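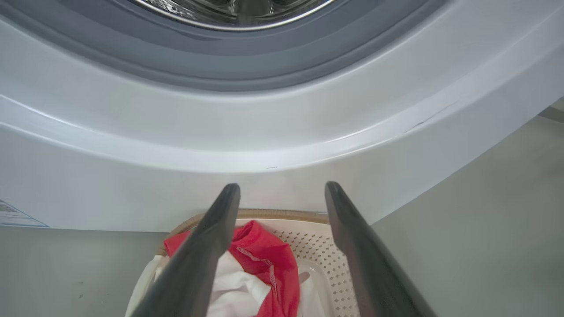 滚筒洗衣机洗衣全流程:红白分开、胶圈擦干净、衣服不染色

更新于2021年8月16日 分类:洗衣与收纳

我特别喜欢洗衣服。真的喜欢!把一篮子皱巴巴的东西变成一摞平平整整的T恤,这种满足感做饭都给不了我(做饭还得洗碗)。搬到Vatside以后家里换成了滚筒,前前后后摸索了很久,染坏过一件白衬衫,洗出过一袋子纸巾屑,胶圈里还长过霉点。现在的这套流程用得很顺,写下来给刚从波轮换到滚筒的朋友,也给第一次自己住、第一次面对一台洗衣机的朋友。

需要准备的东西

带孔的塑料洗衣篮一个
网眼洗衣袋,大小各备几个
洗衣液(低泡的,瓶身上会写适用滚筒)
旧毛巾或者超细纤维抹布两块
旧牙刷一把
白醋,每次用量300毫升,只在清洁空筒的时候用
一块用旧了的白手帕,测掉色用

洗衣篮我推荐带孔的塑料款。藤编的好看,可是夏天扔进去一条半干的毛巾,过两天掀开那个味道……塑料的透气,脏了拿花洒一冲就好,篮口要是包了一圈边就更舒服,提着满满一篮子走过走廊也不勒手。我在Figueroa家居店看篮子的时候挑了快一个钟头,最后只看三点:底部稳、内壁没有毛刺、能放进洗衣机前面那块空地。最后一点特别重要!滚筒的门是朝前开的,篮子直接放在门口正下方,湿衣服拉出来就掉进篮子里,袜子再也不会落在地上沾灰。

第一步:分类,先颜色后面料

把脏衣服全倒在床上或者干净的地上,分成下面几堆:

白色和很浅的颜色
红色、橙色、深粉色
黑色、藏青、牛仔
毛巾和抹布
内衣、真丝、羊毛(单独处理)

有人会问红色为什么要自己一堆,和黑色一起不行吗?洗过很多次、不再掉色的红衣服当然可以和深色混洗,我也这么干。新买的红衣服就请给它一点特殊待遇。大红的棉布头几次下水很容易跑色,碰到白衣服,出来就是一缸粉红。我那件白衬衫就是这么没的,现在还在柜子里当睡衣穿。

脏衣篮里红的白的混着放没关系,干衣服挨在一起不会染色。有一个例外:湿的。运动完汗透的红T恤、擦过水的毛巾,先晾到不潮了再往篮子里扔。湿的深色布压着白棉布闷一晚上,足够印出一块颜色来。

第二步:测一下会不会掉色

这一步超级简单,我每次买新衣服都做,还挺好玩的。

找一处不显眼的地方,下摆内侧的缝边就行。滴几滴温水,加一小点洗衣液,用手指揉开,再拿白手帕按住。松开看手帕:干干净净的,可以和同色系一起洗;淡淡一点颜色的,头3次单独洗;颜色很重的,单独手洗,或者用洗衣机最短的冷水程序自己洗一缸。

缝边的地方一定要测到。缝线和布料有时候是分开染的,我碰到过布不掉色、线掉色的红裙子,白领子上沿着针脚晕出一道粉线,气得我想笑。

网上有人说用盐水泡可以固色。我试过几回,现在市面上的衣服大多看不出什么差别,泡了照样掉。与其泡盐水,我宁可老老实实单独洗。

第三步:翻口袋、拉拉链、翻面

掏口袋!掏口袋!掏口袋!纸巾是头号敌人,一小张就能让整缸黑衣服长满白毛。硬币和发卡也得拿出来,它们会跑到门口那圈橡胶的褶子里,滚起来叮叮当当响,尖的东西还可能把橡胶划破。

接着把拉链拉好,搭扣扣上,衬衫的扣子反过来解开(扣着洗容易把扣眼扯松)。印花的、牛仔的、深色的全部翻到里面朝外。带绳子的卫衣把绳子打个松松的结,免得一头缩进帽子里,抽出来可费劲了。

文胸和丝袜装进洗衣袋。小孩的袜子也装袋,小袜子太会躲了,我在胶圈里捞出来过好几只。

第四步:看一眼胶圈,再放衣服

开门以后先别急着塞。用手指把门口那圈灰色的橡胶轻轻扒开,沿着底下摸一遍,看有没有上次留下的头发、线头、硬币或者积水。只要几秒钟!有东西就用旧毛巾抹掉。

然后把衣服一件一件抖开放进去。床单一团塞进去的话,中间那块根本洗不到,脱水时还容易偏到一边,机器咣咣直响。大件和小件搭着放,转起来更平衡。

放多少合适?我的标准是衣服放好以后,手掌能竖着插进衣服和筒顶之间。滚筒靠把衣服带上去再摔下来洗干净,塞满了就只是抱成一团慢慢转。反过来,只放一件厚浴袍也不好,脱水会找不到平衡,给它配两条毛巾做伴就好。

关门之前再绕着门口看一圈,确认没有衣角夹在胶圈和玻璃门之间。夹住了会漏水,衣服上也会压出一道黑印子。

第五步:洗衣液放多少

比你想的少。我刚换滚筒的时候按老习惯倒,结果满窗都是泡泡,漂了一遍又一遍,衣服晾干了还硬邦邦的。滚筒用水少,泡泡太多会像垫子一样把衣服托住,摔打的力道就没了。

先照瓶子背面的说明看用量,水软、衣服不太脏的时候取下限。我家现在用的是Grinulov的无香低泡洗衣液,味道很淡,漂得也干净,我很满意,不过任何一款写明适合滚筒的都可以。

抽屉盒里各个格子的位置,每台机器不太一样,请翻一下说明书。通常会有主洗、预洗、柔顺剂几个格子。柔顺剂加到刻度线就停,超过了会提前流下去,等于白放。毛巾不要用柔顺剂,用了摸着滑溜溜的,吸水却变差了,擦头发的时候特别明显。

第六步:选程序

我平时就这么选:

白色棉T恤、床单:棉织物程序,温度看洗标
红色和其他鲜艳的颜色:30度或者冷水,混合洗或日常洗,转速中等
牛仔、深色:30度,里面朝外,时间选短一点
毛巾:棉织物程序,温度可以高一些,多漂洗一次
羊毛、真丝:洗标允许机洗才放进去,用对应的轻柔程序

洗标上的温度是上限,低一点完全可以。颜色鲜艳的衣服我一律不用热水,褪色快不说,掉色的风险也高。轻微脏的衣服用冷水加足够的时间照样洗得干净,领口袖口提前抹点洗衣液搓两下就行。

白衣服洗久了发灰怎么办?先查是不是洗衣液放多了没漂净,再查是不是总和浅灰浅蓝混着洗。这两样改过来,很多时候慢慢就会亮回来。还想更白,可以加氧系的彩漂粉,温水提前泡一泡再洗。氯漂我不碰,味道冲,而且绝对不能和醋或者别的清洁剂混在一起用,会产生有毒气体。

第七步:洗完马上拿出来

程序结束的提示音一响就去开门,我会在手机上设个闹钟。湿衣服闷在里面,夏天没多久就有味儿,皱褶也会定型,后面熨起来加倍辛苦。

把空篮子擦一擦放到门口下面。记得擦!脏衣服放过的篮子内壁会有灰和头发,孔里也爱卡线头,用湿抹布转着抹一圈就好。要是篮底还躺着没洗的衣服,先挪走,洗干净的可别又压回脏的上面。

拿衣服的时候先拿大件,再伸手到筒里转一圈摸小件。最后看胶圈的褶子,真的,小袜子就在那里。每件拿出来用力抖两下再晾,领子和门襟用手拉平。这两下一抖,T恤基本不用熨了,我现在熨斗一个月也拿不出来几次。

红衣服晾在阴凉通风的地方,里面朝外,太阳直晒很容易晒得一块深一块浅。白棉布倒是可以大大方方晒太阳,收回来那个味道太好闻了!

第八步:把机器收拾干净

衣服好好的,机器里面却一股霉味,问题多半在胶圈和抽屉盒。

每次洗完:用干毛巾沿着胶圈擦一遍,重点是底下那道沟,水都积在那儿。玻璃门内侧也带一下。门开一条缝,抽屉盒拉出来一点,让里面透气。家里有小孩或者猫的,门别敞太大,用完再检查一下筒里。

外壳:白色的塑料面板很容易有鞋印似的黑道子和小黑点,拖把杆碰一下、拉链刮一下就来了。湿抹布加一点点洗洁精,顺着弧度轻轻擦,大多能掉。擦不掉的用牙刷蘸小苏打糊慢慢打圈,先在角落里试一下有没有伤到光泽。钢丝球千万别用。贴着标签的地方绕开走,标签沾了水会起边,上面的字以后报修可能还要看。

抽屉盒:整个抽出来(多数机型有个按下去的卡扣),热水泡一会儿,用牙刷把角落里黏糊糊的洗衣液刷掉。盒子后面的那个空腔也伸手进去擦擦,第一次擦的人会被吓到,我就是。

空筒清洁:机器有筒自洁的就用筒自洁。没有的话,倒300毫升白醋进空筒,选最热的棉织物程序跑一遍。我在3月做过一次大扫除,醋洗完又补了一遍清水,味道全没了。醋别用得太勤,对橡胶不太好,平时还是靠擦干和开门通风。先看说明书,有的厂家不建议用醋,那就买专用的洗衣机清洁剂。

排水过滤网:多半在机器右下或左下的小盖板后面。先断电,等机器里的水凉了,地上铺好旧毛巾,拿个浅盘接着,再慢慢拧开。会有水流出来,别慌。把线团和硬币清掉,冲干净,拧紧装回去。下一次洗的时候蹲下来看一眼有没有渗水。

已经染色了怎么办

先别烘干,也别晒!颜色一旦受热就更难去了。

趁衣服还是湿的,把染上色的白衣服挑出来,和掉色的那件彻底分开。用凉水马上再洗一遍,刚染上的浮色有时候这样就下去了。还有颜色的话,准备一盆温水,按包装上的比例化开氧系彩漂粉,把衣服完全压到水下面,泡6小时,中间翻动几次,再正常洗。羊毛和真丝不能这么泡,送去干洗店问问比较稳妥。

超市里还有一种防串色的吸色片,Nurnmont那款我用过,混洗旧衣服的时候丢一片进去,拿出来是淡淡的粉紫色,看着很有成就感。它对付一点点浮色挺管用,新的大红棉布还是请单独洗,别指望一张小片片能救场。

几个常被问到的小问题

脱水的时候机器会走路?先看四个脚有没有都踩实,地面稍微有点斜就要把脚垫拧高拧低调平。用手按机器的对角,不晃了再锁紧螺母。运输螺栓没拆的新机器也会抖得很厉害,记得看说明书拆掉。

胶圈上的黑点擦不掉?那是霉长进橡胶里了。用专门的胶圈除霉啫喱敷上,按说明的时间等着,擦净再空转一遍。老的印子可能会留一点淡影子,不发展就不用管。

洗衣篮多久洗一次?我换床单的那天顺手洗。花洒冲一遍,刷子刷孔,倒扣着晾。包边的款式要多晾一会儿,边里面的水干得慢。

衣服多的时候先洗哪一缸?我先洗白的。筒里没有刚洗过红衣服的残水和线头,心里踏实。红的排在后头,黑的最后,洗完擦筒,开门,去晾衣服。

好啦,篮子提起来,今天先把白的那一堆洗了吧!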